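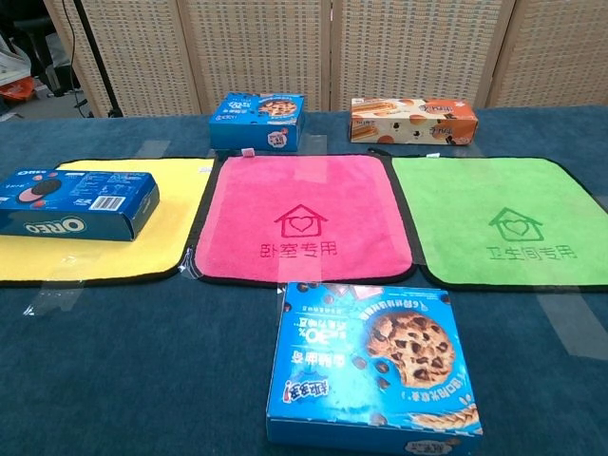 Clalo Room-Coded Microfiber Towels

Square cleaning towels in solid colors, each with a contrasting black stitched border. The color identifies the room the towel is assigned to, so a towel used on bathroom fixtures does not end up on a nightstand.

Color assignment

Pink: bedroom. Magenta embroidery, house outline with heart, text 卧室专用 ("for bedroom use").
Green: bathroom. Dark green house-and-heart logo, text 卫生间专用 ("for bathroom use").
Yellow: supplied for general use. Assign as required.

The room text is in Chinese only. Households or cleaning crews that do not read Chinese should work from the color. The Ident label sheet, sold separately, has iron-on labels in English and Spanish and can be applied to the corner opposite the care tag.

Material and construction

Split-fiber polyester and polyamide blend, looped on both faces. The border is stitched on all four sides. Pile height is the same on both faces and either side can be used. A small white tag is sewn into one edge. It can be trimmed close to the border with scissors; do not pull it out, as this may open the stitching.

Use

Dusting: use dry. Fold the towel in quarters and turn to a clean face when the working face loads up.
Glass and mirrors: dampen with plain water, wring fully, wipe in one direction. Finish with a second dry towel.
Sinks, tile and chrome: use damp with a neutral cleaner.
Not suitable for hot cookware, oven interiors or unsealed stone treated with oil. Grit picked up from floors can scratch lacquered furniture. Wash before changing surfaces.

Washing

Wash before first use. Green and pink may release some dye in the first two washes and should be run separately from each other and from light fabrics. Machine wash warm with liquid detergent. Fabric softener and dryer sheets coat the fiber and reduce absorbency. Chlorine bleach will degrade both the fiber and the embroidery. Tumble dry low or line dry. Do not iron over the embroidered area.

Towels that have stopped absorbing can usually be recovered with one hot wash without detergent.

Pack sizes

Single color, pack of 6
Single color, pack of 10
Janitorial carton, 100 towels, one color per carton

Mixed-color cartons are not stocked. Orders of 1000 towels or more can be embroidered with custom room text in place of the standard wording. Artwork must be supplied as a single-color vector file. The house-and-heart outline stays in its standard position.

Related items

Danzer wall rail with clip hangers, white
Zomus mesh wash bag, zip closure
Ident iron-on label sheet, English/Spanish

Returns

Unwashed towels in original packaging only. Custom embroidery is not returnable.

Page revised November 2025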